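Light Levels for the Working Room

Most homes are lit by one fixture in the middle of each ceiling. The arrangement is cheap to wire and adequate for walking through a room. It is poor for close work, where the person at the table stands between the lamp and the task and casts a shadow on both hands.
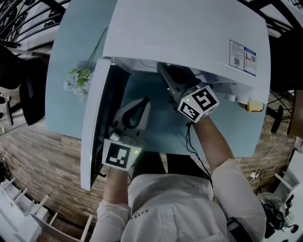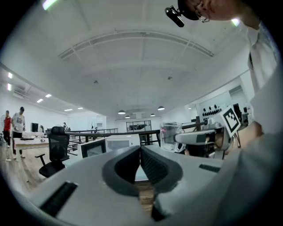
Rupert Hauser, a lighting designer in Randham, starts with the bench or counter and treats the ceiling last. For a work surface four feet long he specifies two sources, one at each end, with a combined output of 3,000 lumens. A single source of the same output leaves one hard shadow. Two leave a pair of faint ones that overlap and mostly cancel.

Color temperature is the second decision. Hauser uses 3000K in kitchens and 4000K over benches, and he avoids mixing the two within one line of sight. A high color rendering index matters more to people who match thread, paint or wire than to those who chop vegetables.

The Manzano pendant, made by Clallitwood, is typical of the current task fixtures. It has a spun metal shade with a matte white lining, takes one medium-base lamp and hangs on an adjustable cord. The shade's lower edge should sit below eye level for a seated user, or the lamp itself will be in view. Price is $188, without lamp.

Lucie Turcotte rewired her sewing room in September with two Manzanos and a dimmer. The dimmer hummed. Her electrician replaced it with a model rated for LED loads, up to 600 watts incandescent, and the hum stopped. Older dimmers often need a minimum load that LED lamps do not reach, so check the rating before buying the fixture.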